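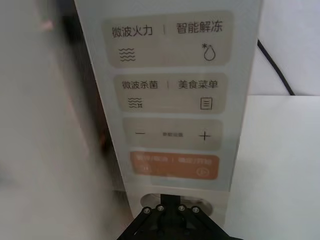
Review: microwave oven for the robot practice bench
Pasatden, 1 Jan 2020

In November we had to choose a microwave for our two-arm bench, and I had a budget of 300 pounds for all the kitchen items. The oven cost 94, bought from Dultham. I think it was money well spent, but please read the weak points before you order.

The good side first. The start key is orange and wide, so it is easy to find among the pale ones. The door opens to the side and gives the gripper a large inner face to push on. The casing is compact and leaves space on the table for both arms.

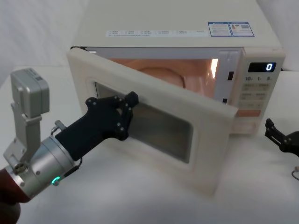
Now the costs which I did not plan well. Delivery from the Sternwood depot was five pounds, fine, but spare membrane panels are over 126 for a pair, more than the oven itself. For this reason I would buy a second complete oven and keep it in the store. The keys are labelled in Chinese only, so budget some hours for a translated key list too.

Galbraith offered us a model with one knob and no keys. It was cheaper, but our tasks need key pressing. If yours do not, ask them for a quotation.

I give four stars out of five.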